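¿Cómo gana dinero una película?

Hacer una película cuesta dinero desde mucho antes de que llegue al cine. Hay que pagar a quien escribe el guion, a los actores, las cámaras, los decorados y hasta los bocadillos del equipo.
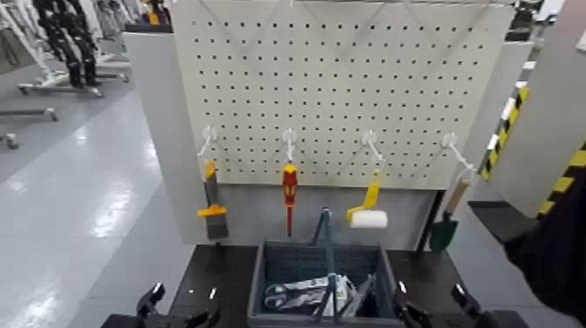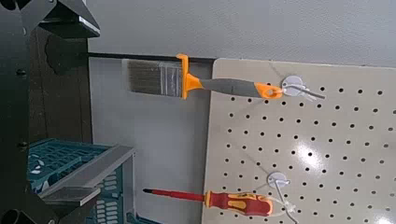
Las herramientas cuelgan de cuatro ganchos en la primera foto; en la segunda se ve una caja de plástico de color verde azulado.

¿Quién pone el dinero?
Lo pone el productor, a veces con ayuda de otras personas. Imagina que la directora Aniela Jakubowski quiere rodar una historia en el pueblo de Okska. Necesita 200 monedas. Su productora, Siiri Ozoliņš, consigue 56 de una televisión y busca el resto entre varios inversores.

¿Qué pasa con tu entrada?
Cuando compras una entrada, una parte se la queda el cine, que paga la luz, la sala y a sus trabajadores. Otra parte es para la distribuidora – la empresa que lleva la película a los cines. Lo que queda vuelve al productor, y de ahí cobran los inversores.

¿Y si va poca gente?
Entonces se pierde dinero. Les pasa a muchas películas, también a algunas muy buenas. Después del cine todavía se puede vender a la televisión o a las plataformas de internet.

Palabras para recordar
Presupuesto: el dinero que se calcula que costará la película.
Taquilla: el dinero que se recoge con las entradas.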